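Stop grading robots on the easy reset

Posted 2022-06-02 by Bethel Abdella

Quick one, I have a train in an hour and this has been bugging me since the Karkalberg workshop.

Everybody is reporting sim success rates now. Fine. I like sim. I run sim all day. But the number at the top of the page means almost nothing if the reset is friendly, and most resets are very friendly. Same bell, same spot, same arm pose to start. Policy learns the spot. Then somebody writes "generalizes" in the abstract and off we go.

We did this ourselves, so no high horse here. Our Patow runs — two arms, one table, a few household things — looked great all of November. Then Rodel Tiongson changed the reset script so the objects land anywhere both arms can reach, and the number fell off a cliff. Same policy. Same weights. Nothing broken.

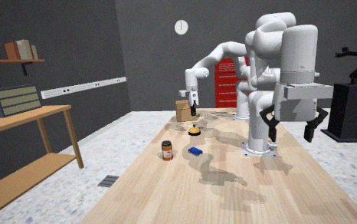 And the bad part is we would of shipped the first number. It was in the draft. Loubna Amrani had already made the plot, nice colors and everything.

So what do I want? Report the reset. Put it in the table, next to the score, in plain words. How far do things move, do they rotate, does the arm start in the same pose every time. If you ran 1,984 episodes from basically 12 starting layouts, say 12. The big number is just repeats.

Second thing, failures. Show them. Abdelghani Lamrani keeps a folder of every failed grasp from our runs and it taught me more than any curve has. Gripper a hair too high. Gripper closing early. The arm that isn't doing the job drifting over and parking where the other one needs to go. That last one doesn't show up in a success rate at all, it just looks like "time out".

People push back that wide resets make the benchmark noisy and you can't compare papers. Ashraf Tawfik argues this every time we talk and he's half right. It is noisy. You need more seeds and it costs more. But a clean comparision of two policies that both memorized a table is a clean comparison of nothing much. Run both, narrow and wide, print both. The Hakala people did it that way, one column each, and I could read the whole paper in five minutes and know what they had.

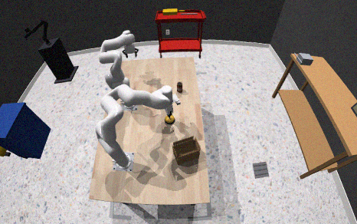

Does any of this matter if the end goal is a real robot anyway?

More than it does for pure sim work. On hardware you get maybe 103 trials before everybody is sick of it, so sim is where you find out if the thing only works from one starting layout. Skip that and you find out on the real arm, slowly, with a person standing there putting objects back.

Anyway. We're redoing the Grurnurora table with wide resets, old numbers stay up next to the new ones, ugly as they are. Reset script goes up with it. Train time.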